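FAM 166 Kinship and Household Exchange
Unit 4 handout: Informal child care by grandparents
Instructor: Mbali Kruger
Reading for this unit: Pruitt, course reader, chapter 9; Melnyk, interview notes (on reserve)

4.1 Scope

This unit covers unpaid care of a child by a grandparent while the parents are at work, ill, traveling or resting. It does not cover custodial care, where the grandparent is the main adult in the child's household. Custodial care has its own legal and financial questions and is taken up in Unit 5.

The term "informal" means that there is no written agreement and no wage. It does not mean irregular. Many informal arrangements run to a fixed timetable for years, and some are more stable than the paid care they sit beside.

4.2 Terms

Standing care. Care given at set times, expected by all parties without a new request each week.

Call-out care. Care given after a request, usually at short notice. The request may come from either generation.

Spillover. Care that runs past the agreed time, or into tasks not agreed on, such as laundry or meals for the adults.

Handover. The period when both the outgoing and the incoming adult are present. Bags, clothing and information change hands here.

Handover item. Any object that travels with the child between households. Outer clothing, a bottle, medicine and a comfort object are the usual ones.

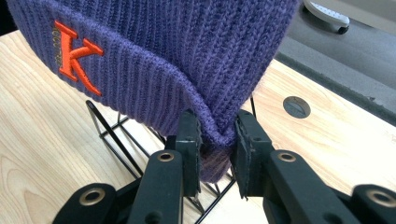
Ribbed knit beanie with an orange letter K on the cuff.

4.3 The request

Call-out care begins with a request, and the wording of the request tells us a good deal about the arrangement. Melnyk sorts the requests in her interview notes by who is said to benefit.

(a) Parent-benefit requests state the need outright: a meeting has moved, a sitter has canceled.
(b) Child-benefit requests present the visit as something the child wants or needs.
(c) Grandparent-benefit requests present the child as company, or as help with a job.

Type (c) is the least direct. It leaves the grandparent free to decline without refusing the parent anything. It is also easy to misread. One grandfather in the Trikley interviews took two such messages at face value and replied that he was managing fine with the fence on his own. His daughter had meant that she needed the afternoon.

Students coding the transcripts should code the wording first and the likely need second, in separate columns. Do not merge them. Where the need cannot be judged from the transcript, enter U.

4.4 Tasks shared with the child

Grandparents in standing care often fold the child into work that would be done anyway. Pruitt divides these tasks by how much the child's part changes the time taken.

Parallel tasks: the child does something similar nearby, with separate materials. Time is little changed.
Assisted tasks: the child carries, holds or fetches. Time is usually longer.
Delegated tasks: the child completes a step alone. Time depends on age and on practice.

A common error in student papers is to treat assisted tasks as failed delegated tasks. The adult may have no interest in speed. When Raíssa Peixoto asked grandparents in Nustov why they kept a slower method, most answered in terms of the child's mood or the length of the afternoon, and few mentioned teaching a skill.

4.5 Costs and friction

Costs to the grandparent are mainly time, fatigue, food and travel. Travel is often left out of family accounts of who gives what. In the Drultton diaries, one grandmother recorded a bus trip of 43 minutes each way for a visit that she and her son both called "popping over."

Friction tends to gather around a short list of subjects: naps, sweets, screens, clothing for the weather, and lateness at pickup. Clothing comes up more than beginning students expect. A child dressed by one household and undressed by another returns with a different set, and each household then holds part of the other's stock. Some families settle this with duplicates kept at both addresses. Others mark items, or simply let them drift.

Spillover is rarely raised at the time. Nabila Nair's notes suggest that it is more often brought up later, in the course of a dispute over something else.

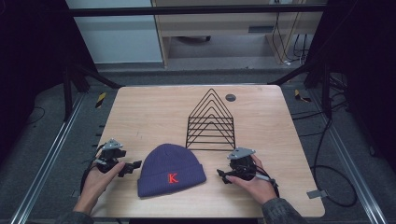
4.6 Ending or changing an arrangement

Standing care most often changes when the child starts school, when a second grandchild is born in another branch of the family, or when the grandparent's health changes. School entry does not always reduce the load. It may replace two long days with five short pickups, which some grandparents find harder to fit around other commitments.

Changes made by the parents are usually announced. Changes made by the grandparent are more often hinted at first, sometimes for months.

4.7 Written work

Read the Sitompul transcript in the reader. Identify each request for care, code it by the scheme in 4.3, and note any spillover. Then write one page on how the handover is managed and which items travel with the child. Use line numbers when quoting. Papers are due at the first October meeting and should be handed in on paper, stapled, with the coding sheet on top.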